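Residents' Forum > Shared Facilities > Kitchens
Topic: Storage of utensils on the second-floor worktop

Posted by I_Hovland, June 3, 2023
Residents are asked to comment on the proposal to remove the utensil drawer and to keep all shared tools in upright holders on the worktop. The drawer has jammed on 11 occasions since September, and items are regularly returned to it unwashed.

Posted by T.Aasen
I support the proposal. Tools kept in view are more likely to be put back. I would ask that each kitchen be limited to one holder.

Posted by Namboodiri_V
I must disagree with Mr Aasen. Worktop space at Kesstead is already short, and anything left near the hob collects grease. The drawer requires a new runner, which was requested in writing and has not been supplied.

Posted by T.Aasen
The runner was quoted at almost 200 pounds with fitting. A holder costs considerably less.

Posted by Namboodiri_V
The quotation covered both floors. It should not be presented as the price of one drawer.

Posted by L_Kvam
Both points are noted. Our own kitchen has used a holder with separate cups for some time, and I have no complaint regarding grease - it stands well away from the hob. The spatula is kept in the left cup. 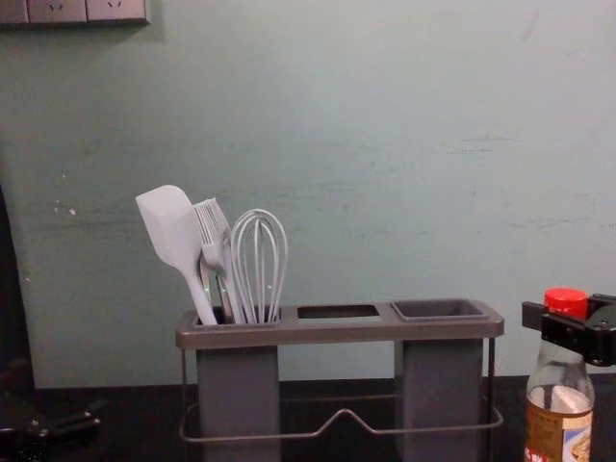 Posted by E.Söderlund
May wooden spoons be stored in the same cup as silicone tools?

Posted by L_Kvam
They may, provided that the spoons are fully dry before they are put away.

Posted by Namboodiri_V
I maintain my objection and ask that it be recorded. If holders are adopted, knives should remain in a closed drawer.

Posted by I_Hovland
The objection is recorded. Knives are outside the proposal and will stay where they are. Comments from room 106 are still awaited.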